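Olurine: hanging up the laundry, one room

Maintained by Pui-shan Yip. Last change to this file: August 29, 2023.

What is inside

Olurine is a small collection about clothes on their way from the pile to the rail. It has 243 short clips, and from every clip we exported still pictures, about 3000 in total. All of it comes from one living room with a tiled floor, a clothes rack, a table and a cabinet with glass doors.

Garment labels

Each clip has one main label, for the garment which is handled. The label is written in lower case, with color first: white t-shirt, red garment, blue denim. We do not label the material. If the annotator could not decide what the garment is, the label is only the color and the word "cloth". Please do not read more into it.

A second field, "also_visible", is for clothes that are in view but not the main one. It was filled by hand and it is not complete — small pieces under a bigger one are easy to miss.

Known problems

White clothes are difficult. The folds have low contrast, and two annotators often drew the border in different places. For 50 clips we kept both versions, in the folder macapagal.

Denim on the hanger was labeled sometimes as jacket and sometimes as trousers. Use "blue denim" until we correct this.

Hangers have their own label, "hanger", with color. An empty hanger on the rail is labeled too.

Sample stills
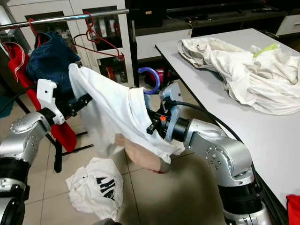
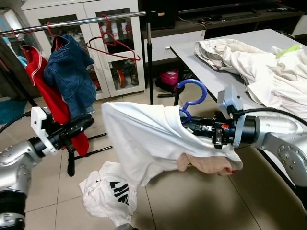
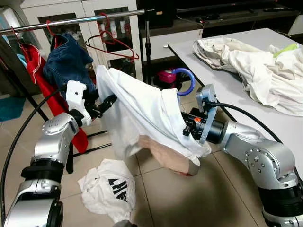
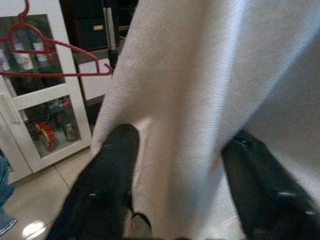
Splits and versions

The split is made by clip, so stills from the same clip never stay on both sides. The list is in zalham_split.txt. Version 2 changed only the color names, and the old names are still accepted by the loading script.

In September we plan to add a folding part, under the name Dendance. It will use the same label rules, with one more field for the number of folds. If you find a wrong label, please send the clip number and the label you would prefer.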